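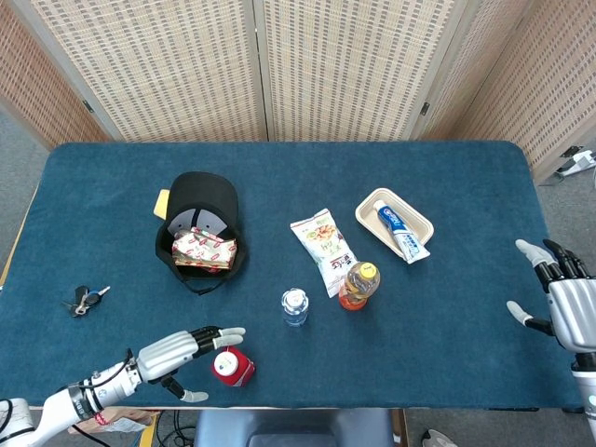 Notes on Moving a Small Archive

The Plesdale Local Papers Collection has completed its transfer to the ground floor of the former school building on Zurkside Road. This entry records the main decisions made during the move and is intended for readers who have asked when they may resume their visits.

The collection holds 587 bound volumes and a smaller group of loose letters, maps and parish notices. Each volume was given a paper slip with its old shelf number before packing. I had proposed renumbering everything at the same time, but Zhenhua Qiu, who prepared the original catalog in 1231 entries, advised against it. The old numbers appear in the footnotes of several published family histories, and they will therefore remain in use.

The Draretti letters presented the greatest difficulty. They had been stored folded for many years, and almost 200 of them required flattening before they could be placed in new folders. This work continued from February until the end of the summer. The letters are now kept in 4 gray boxes, arranged by sender.

Maps of the Yin property may be consulted on request. Readers are asked to write at least one week ahead and to state the sheet number where it is known. Pencils only, please – ink pens are to be left with coats and bags.

Copies cannot be supplied at present. Requests received before the move have been kept in order and will be answered first. A revised list of opening hours will be posted on this page once the reading room lamps have been fitted.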